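Workshop notebook, Saturday, October
Sourdough starter trials, batch 44
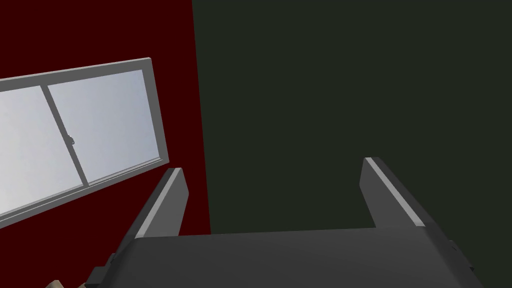

Fed both jars at 7.30 with the Miltura wholemeal. Jar A got the usual 300 g, jar B half that. Kitchen was cold first thing, so I moved them to the shelf over the boiler.

By noon A had doubled. B was slower and smelled sharp – more vinegar than yoghurt. Amber thinks the Belier rye was old stock. Will check the date on the sack.

Baked two loaves from A. Good crust, crumb a bit tight near the base. Ruth Kershaw wants the next dough left up to 2 hours longer before shaping.

To do: order more rye, wash the spare tins, ask Begay about the oven seal. Keep B going until Ruth has tried it.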